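Getting the Sim Kitchen to Match Your Arm Before You Train Anything

Apr 21, 2025
By Hadi Sayegh

So you've got your arm bolted down, the simulator installed, and you're itching to press go. Hold on a minute! I lost most of January to a robot that worked great in simulation and then drove its wrist into the counter on the first real run, and all of it came down to setup.

My arm is a little Skerkton six-joint, and the rooms I load come from the Urudlow kitchen pack. Other arms will be close enough that you can follow along.

1. Check the units first. Urudlow rooms are in meters. My arm file came in millimeters, so the first time I loaded it I got a robot the size of a cathedral (fun to look at, useless to train). Set the import scale and reload.

2. Home the real arm, write down all six joint angles, and type those into the sim as the start pose. Don't trust the zeros that ship with the file — mine were off by 37 degrees on the base joint.

3. Set the base height. Measure from the floor to the bottom of the mounting plate on the real thing. Gunnel Bakke, who shares the bench with me, measures twice from two different sides, and after the wrist business I do too.

4. Fix the physics step. I run 200 steps a second. When I tried 40, the pots sank slowly into the table like it was pudding.

5. Now load a room with nothing moving and just look around. Swing the view to standing height, back up a bit, and see that furniture sits on the floor and objects sit on the tabletop. I like to start with the table half out of view, then pan over to it slowly.

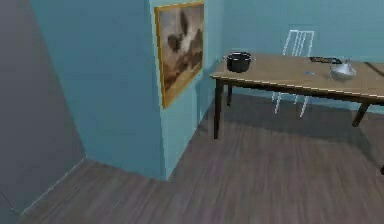 Urudlow dining corner, before the first run. Black pot at the left end of the table, metal kettle farther right.

Let it sit for a few seconds with physics on. If anything slides, jitters or hops, go back to step 4. Shiny, rounded things are my usual troublemakers, so I click each one and look at its collision shape. A plain cylinder is plenty for a first pass.

6. Run the reach test. I send the gripper to 114 points over the tabletop and log every one it can't get to. If the misses are all on one side, your base is rotated. If they're scattered all over, recheck those joint limits.

Save the whole thing as a new file before you change anything else. I put the date in the name and keep a copy on the bench laptop — the next part, camera matching, will mess with your settings.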